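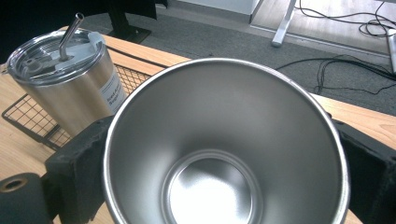

图 2　双指从外侧夹持敞口不锈钢杯身

用户手册 > Kastex 手持夹爪 > 第四章 安装与日常照管 > 4.3 夹持杯身前的调整

4.3 夹持杯身前的调整

修订日期：2020年3月24日　整理：Gwenaël Leblanc

读到这一节，说明您已经把 Kastex 从箱子里请出来，接好了线，多半也已经拿它夹过几块泡沫方块了。方块是很好的练习对象，脾气温和，怎么夹都肯配合。杯子就要麻烦一些：外壁是弧面，表面光滑，有的还带锥度，夹得轻了往下溜，夹得重了会歪着从指间挤出去。下面的内容是我们在 Riviere 项目里一点一点攒下来的，写得有些啰嗦，请您多包涵，第一次做的时候最好从头到尾跟一遍，以后熟了，看每一步的头一句就够用。

本节适用于手持使用的情形。如果您把夹爪装到了机械臂上，机械部分的调整仍然照此办理，夹力和限位则请改看第六章，那里的数值由控制器给定，和手上扳机的感觉是两回事。

4.3.1 开始之前

请准备好下列东西，放在手边：

- 随机附带的内六角扳手一把（短柄的那一把，长柄的够不着内侧螺钉）
- 无绒布两块，一块沾酒精，一块保持干燥
- Patness 标准指块一对，左右各一，背面刻有 L 和 R
- 校准用的圆柱块，直径 35 毫米
- 校准砝码，599 克，装在灰色小布袋里
- 装有 Cladilow 的电脑，并确认已经能够看到夹爪的画面

砝码的数字常有人来信问，以为是 600 克磨掉了一点。没有磨掉，它出厂就是 599 克，Cladilow 里存的也是这个数，请不要自己往上贴胶带凑整。

场地方面，一张稳当的桌子就可以。桌面不要铺桌布，桌布会跟着杯底一起走。图 2 里用的是浅色木桌，后面那只装好盖子和吸管的杯子放在黑色金属丝网架上。网架放杯子很方便，不过网格边缘容易勾住指块下沿，练习阶段请尽量把要夹的那一只直接放在桌面上，等手熟了再到网架上去取。

注意：调整机械部分之前，请先拔下夹爪的供电插头，然后把扳机空扣两次，让残余的弹簧力释放掉。扳机没有回到最外侧时，不要把手指伸到两块指块之间。

4.3.2 安装指块

指块是整只夹爪里最朴素的零件，两块黑疙瘩，正面有一层粗糙的纹理，看上去实在没有什么可讲的。可是我们收到的“夹不住”的来信里，很大一部分最后都落在它身上，所以请您对它耐心一点。

1. 松开旧指块。每块指块由 2 颗螺钉固定，先松外侧那颗，再松内侧那颗。松到能用手转动即可，不要一口气卸到底，螺钉掉进滑轨里是一件很让人伤心的事。

2. 用干布擦净安装面。安装面上如果有旧胶或黑色粉末，换用沾酒精的布再擦一遍，等它完全挥发。请不要图快用嘴吹，水汽留在安装面上，过几个星期螺钉头就会起锈点。

3. 分清左右。背面刻 L 的装左指，刻 R 的装右指。这里的左右以持握者的视角为准，也就是您握住手柄、夹口朝前时自己的左手边和右手边。两块看起来几乎一样，装反了也拧得上，只是合拢时上沿会错开一点，夹弧面就会偏。

4. 先把两颗螺钉都拧到刚刚吃劲，再轻轻合拢夹爪，让两块指块的正面互相贴上。它们会自己找一找位置，您可以用拇指帮着推一推。

5. 保持合拢，交替拧紧螺钉，一边拧半圈，再换另一边。拧到扳手短柄微微发弹为止。

6. 松开扳机，对着光看一看两块指块的正面是否平行。看不准的话，夹一张白纸，从四个角分别抽一抽，四个角的松紧应当差不多。哪一角明显松，就回到第 4 步重新找位置。

说明：指块正面的纹理是起作用的部分，请不要用砂纸打磨，也不要涂任何保护剂。Tudur Craddock 曾经试过在上面喷一层防滑喷雾，头一天确实好用，第二天喷雾层就整片粘在了杯子上，清理花掉了他半个下午。

4.3.3 清洁指块与杯身

新杯子的外壁常带一层抛光时留下的油，肉眼看不出来，用手摸也不一定觉得滑，可是一夹就知道了。旧杯子则多半带着手印。无论新旧，练习之前都请擦一次。

1. 用沾酒精的布绕杯身外壁擦一圈，重点是准备下指的高度。

2. 再用干布擦一圈。

3. 如果杯身上贴有标签，先看看标签在哪一侧。纸标签和裸露金属的摩擦不同，一侧压着标签、另一侧压着金属，杯子提起来时会慢慢扭转。转动杯子，把标签让到两指都碰不着的方向。

4. 指块正面用干布拍一拍就好，拍比擦好，擦的时候纤维容易留在纹理里。

5. 盖子和吸管请先取下来。带吸管夹取属于 4.5 节的内容，重心和视野都不同，不建议混在一起练。

注意：酒精没有干透之前不要夹持。此时指块会发涩，手上觉得很牢靠，提到半空酒精一干，摩擦变了，杯子便可能滑落。

4.3.4 设定零位

零位告诉 Cladilow“夹爪现在是完全合拢的”。换过指块以后，零位一定会变，哪怕您换上的是同一型号。每次换指块都要重设，这一步花不了多少时间，请不要省。

1. 接上供电，打开 Cladilow，进入“夹爪”页，等状态栏变成绿色。

2. 把扳机缓缓扣到底，使两块指块合拢，中间什么也不要夹。

3. 保持不动，点“设为零位”。页面上的开度应当跳到零，并且稳稳地停在那里。若数字来回跳，多半是手在抖，可以把手肘支在桌上再试。

4. 松开扳机，把 35 毫米圆柱块夹在指块正中，圆柱立着放，轴线与指块的高度方向一致。

5. 读开度。读数是 35 就可以继续；读数偏大，先看指块之间有没有夹着布毛；读数偏小，请检查螺钉是否拧紧，指块受力后退会造成这种现象。

6. 点“保存”，给这一组设置起个名字。我们习惯用指块的编号加使用者的名字，您可以随自己的喜好，只是请不要全都叫“新建”。Gaspard Arnaud 的电脑里曾经有一长串“新建”，后来他自己也分不清哪一条才是当天的。

说明：圆柱块请用布袋装好单独存放，不要与扳手放在同一格里。表面碰出凹坑之后，它就不能再拿来校准了。

4.3.5 调节夹力

手持夹爪的夹力来自您的手，再经过手柄里的弹簧送到指块上。手柄尾部的旋钮改变的是弹簧的预紧，顺时针变硬，逆时针变软。旋钮每转一格会有轻轻的“嗒”一声，请以声音为准，不要只看刻线。

夹敞口的杯身时，最容易犯的毛病是把旋钮拧得太硬。道理上，杯口敞着，没有盖子撑住，靠近杯口的地方比靠近杯底的地方更容易受力变形；薄壁的杯子尤其如此。遇到不熟悉的杯子，请从软的一头开始试。

1. 把旋钮逆时针转到头，再顺时针转三格，这是起点。

2. 将杯子放在桌面上，两指从左右两侧合拢，夹在杯身外壁。指块要压在外壁上，不要让上沿顶住杯口的卷边。

3. 扣住扳机，把杯子向上提一指高，停住，心里慢慢数到三。

4. 若杯子下滑，放回桌面，旋钮加一格，再来一次。若杯口看得出变形，或者听到金属“咯”的一响，立刻放回桌面，旋钮减一格。

5. 提稳以后，把 599 克砝码连同布袋轻轻放进杯底，再提一次。放砝码的时候杯子必须立在桌面上，不要悬空放。

6. 带着砝码提起后，左右缓慢倾斜一点，杯子不应当在指间转动。能做到这一点，夹力就算调好了，请记下旋钮的格数。

注意：不要用装了水的杯子代替砝码。水会晃，晃起来的力忽大忽小，调出来的格数没有参考意义；水洒到手柄接缝里，后面要处理的事情可就多了。

说明：锥形杯身上粗下细，夹得越低，杯子看起来越容易从上面取到，可是重心会跑到指块上方，一倾斜就想翻跟头。夹得太高，又会落到口沿附近较软的地方。一般的杯子夹在中间偏上最舒服，您多试几只，手自然会记住。

4.3.6 检查画面

夹力调好之后，请顺便看一看夹爪相机的画面。换指块时手掌常会碰到相机支架，碰歪一点点，当场不觉得，录完一整天才发现右指总是看不全，那就太可惜了。

1. 在 Cladilow 里打开实时画面，把夹爪张到最大，再慢慢合拢，确认两块指块在整个过程中都没有完全离开画面。

2. 夹住杯身，对照图 2。图中右侧指块有一部分落在画面之外，这个程度可以接受；要紧的是指块与杯壁相接的地方看得见。

3. 看杯口。夹敞口杯时，应当能够越过杯口看到杯内底部。若只能看到外壁，先检查手腕的角度，手腕没有问题，再去动相机支架。

4. 看亮处。不锈钢很爱反光，杯底和口沿上有一块发白是正常的。若整圈口沿都白成一片，请换个方向站，或者把正上方的灯关掉一盏，曝光设置尽量保持不变，免得前后两批画面不一样。

5. 看线。桌沿和地面上的线缆，请在动手前理到一边，尤其是夹爪自己的那一根。线绕在桌腿上时，手往前一送会突然被拽住，杯子多半就在这一下掉了。

注意：请勿在通电状态下拧动相机支架的螺钉。支架内侧有排线，拧动时先拔掉供电，调好再接上。

4.3.7 试运行

到这里，调整工作已经做得差不多了，剩下的是一小段试运行。请一位同事在旁边看着屏幕，您只管手上的动作，这样两个人都轻松，出了问题也容易说清是哪一边的。

1. 新建一段试录，名字里带上“试”字，以后方便删除。

2. 从桌面夹起杯身，移到桌子另一侧放下，松开，退后一个手掌的距离。退后这一步请不要省略，指块贴着杯壁时直接抬手，常会把杯子带倒。

3. 换个朝向再夹一次。杯身虽然是圆的，焊缝和标签的位置却不会每次相同，多换几个朝向，心里才有数。

4. 停止录制，在 Cladilow 里回放，看开度曲线。夹住以后曲线应当是平的；一路缓缓下降，表示指块在慢慢滑动或者螺钉在松；出现锯齿，多半是扳机没有扣稳。

5. 曲线没有问题，就可以删掉试录，开始正式工作了。

Parveen Khan 在 Riviere 带过好几批新来的同事，她的办法是让每个人先闭着眼睛扣几次扳机，听弹簧的声音，然后才去碰杯子。手册里本来没有这一条，我试过以后觉得很有道理，就写在这里，愿意的话您也试试。

4.3.8 平时的照管

每天收工时：

- 用干布拍净指块，把夹爪放回支架，扳机处于松开状态。不要让它夹着东西过夜，弹簧会疲劳，指块上也会留下压痕。
- 线缆绕成大圈挂好，不要折成小把再用皮筋勒住。
- 杯子擦干，口朝下放或放回网架，都可以。

每累计夹持 900 次：

- 检查指块螺钉，松了就按 4.3.2 的顺序重新拧紧，并重设零位。
- 看指块正面的纹理。中间磨得发亮、四周仍然粗糙时，该换一对新的了。指块请成对更换，只换一边会使左右摩擦不等。
- 在滑轨上点一滴随机附带的润滑油，来回开合几次，把多余的油擦掉。油绝对不要沾到指块正面，沾上以后用酒精擦，擦两遍仍然打滑的话，只好换新。

夹持次数可以在 Cladilow 的“夹爪”页右下方看到，换完指块后请记得清零。清零的按钮做得有点小，这是我们的不是，下一版会放大。

4.3.9 常见情况与处理

杯子提起后慢慢转动。
先看标签是否压在一侧指块下面，再看左右指块是否装反。两样都对，请检查两块指块的磨损是否相同。

提起时杯子向前或向后倾。
下指的位置偏离了杯子中线。把杯子放回桌面，两指张开，往前送一点或往回收一点再合拢。不要在空中纠正，空中纠正的结果通常是弯腰捡杯子。

零位保存之后又自己变了。
常见的原因是扳机没有扣到底就点了保存。重做 4.3.4 的第 2 步和第 3 步。如果仍然漂移，拔下供电，等上片刻再接，然后重新设定。还不行，请联系我们，手柄内的传感器可能需要更换，这一项请不要自己拆。

合拢时有“沙沙”的声音。
滑轨里进了粉末或布毛。拔下供电，用软毛刷从内向外刷净，再上一滴油。刷之前请不要先上油，油和粉末混在一起会更难清。

画面里指块发虚。
多半是镜头上有指印，用镜头布擦一擦即可。擦过仍然发虚，看相机支架有没有松动。

手酸。
这也算常见情况，请认真对待。旋钮退一格，歇一歇，喝口水，或者换一只手。夹力够用就好，手上有劲的朋友往往把弹簧调得过硬，到下午动作便开始发飘，录出来的东西自己都不愿意看。Corentin Boyer 管排班，他把连续持握的时间排得很短，起初有人嫌慢，后来也就习惯了。

注意：夹爪若从桌面跌落过，即使外观完好，也请从 4.3.2 的第 6 步起重新检查一遍，零位和画面都要重看，然后再继续使用。

来信时请附上手柄底部的编号、旋钮的格数，以及一段开度曲线的截图。有了这三样，我们通常一封回信就能说到点子上，您也少等几天。

相关章节
4.1 开箱与部件清点
4.2 供电与线缆走向
4.4 夹持带把手的杯子
4.5 夹持带盖与吸管的杯子
5.2 在 Cladilow 中管理录制片段
6.1 将 Kastex 安装到机械臂
附录 B Patness 指块型号对照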